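Subject: Re: [osum-hw] gripper order before the end of April

On Apr 10, 2018, Helju Kuusk wrote:
> I have the Plullau quote open and I need a number from someone by
> the end of the month. Last year we asked for "some grippers" and
> got exactly that. Can whoever is using them please tell me:
> - how many complete hand-held units
> - how many spare pads
> - whether the camera modules come out of this budget or the other one
> I would also like to know why the last parts bill from Minham was
> 378 when I was told it was "just screws."

Helju, all,

It was just screws. It was also the shipping on the screws, which Minham sends as if each one were a kidney.

On units: I'd ask for 3. We can limp along with fewer, and we have been, but the two-handed work is where the hours go now and a pair with no backup means that one stripped screw ends the afternoon. Soft things are the bulk of the list at the moment, cloth and knitwear mostly, picked up and put in the box or taken back out of it.
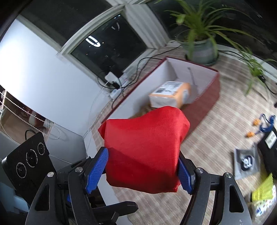 Pads are the item I'd like to fight for. The blue ones are what touches everything, and they're the cheapest line on the quote, so naturally they are the line that gets trimmed every year. Plullau sells them in bags of 100. Please buy a bag. I know how it looks on paper. I also know how it looked last spring when we were rotating old pads between units like tires on a farm truck.

Arms and linkages I would not stock at all. Ó Dálaigh can make us the black parts if one cracks, and their lead time is shorter than our approval process. Budget a small open amount with them and leave it alone.

Camera modules: other budget, please. I had this out with the Osum office already and they agreed, in the sense that they stopped replying. If it does land on us, the Plullau price is 806 with the cables and I'd take one, as a spare. Do not let them sell us the carrying case. We own boxes.

While I have everyone's attention, there is a second list, the one that never makes it into a quote. Power strips. Cable ties. Gloves, both the kind we wear and the kind we pick up, and could we please store those on different shelves. Things to pick up in general: the small parcels and knitted stuff are fine for now, but we've been using the same few items so long that I could fold them in my sleep, and I'd like almost nothing on the fall list to be a repeat. A modest line called "objects" would do it. Call it "test articles" if that gets it signed. 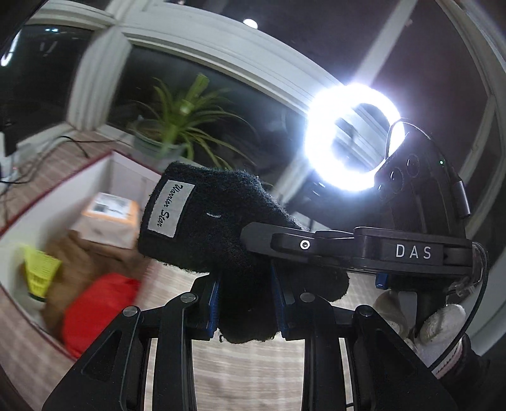
Reet Mockus
Bench lead, handling group

P.S. to the above, since Helju will ask: yes, if the total has to come down, drop the third unit first and keep the pads. Then drop the spare camera module. If it has to come down after that, I suggest we drop the meeting where we discuss it.

P.P.S. The quote has us down for "left-hand" and "right-hand" versions. There is no such difference, the two sides are mirrored and either hand will do. Someone at Plullau may be reading an old price sheet. Could you check before you sign anything?

> Also, does anyone still need the old foam inserts? They are in my
> office and I would like my chair back.

Keep one, toss the rest. I'll come by for it.

Reet

Contact the list owner | Copyright Osum hardware list | Back to top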